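Course notes, unit 6: Perception from the wrist camera
Instructor: Sivaprasad Rai, Fletville

Read this before the lab. You need the Sera package installed and the Datitz log set copied to your home folder. The log set has 2,218 stills in 12 folders.

6.1 What the node does

The wrist node takes in one still at a time and puts out a list of candidate grasp points. Each point has a position, an angle and a score. The planner drops any point that scores under the cutoff in your config file, then sorts the rest. It does not look at earlier stills. Memory comes in unit 7.

6.2 Masking the fingers

The gripper fingers are in every still, so they have to be masked out first. A fixed mask works only while the opening stays the same. Read the opening from the joint state and pick the mask that matches it. Leave a margin of 6 pixels.

6.3 Small shiny parts

Thresholding on brightness alone gives false hits on pale surfaces. Set the starting value to 110 and check it against the saturation channel. Write down the value you end up with. Last May several groups left it out and lost marks.
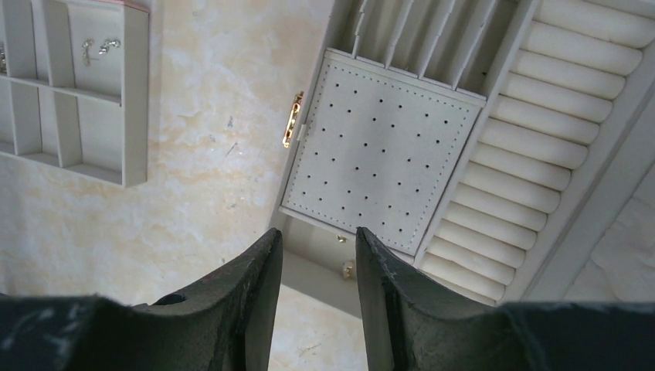
Small gold pieces and a latch in the first still, a brass-colored fixture in the second. Both have a pale marbled surface.
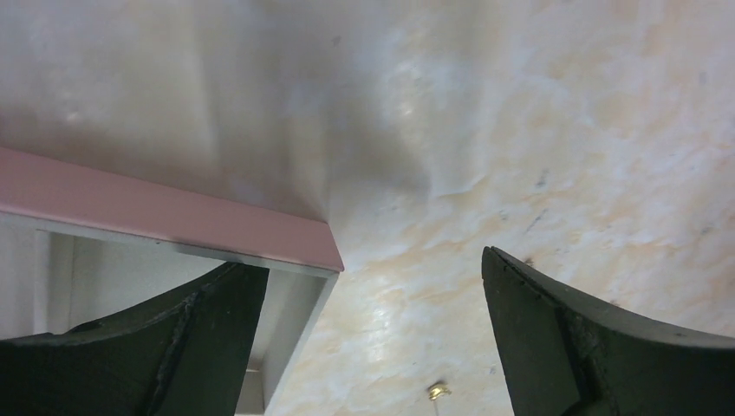

Page last changed: 21/01/2022

For the lab report, run the node on both stills with the mask off, then on. Hand in the two candidate lists and your config file. Mark which candidates fall on the fingers and say whether the mask removed them.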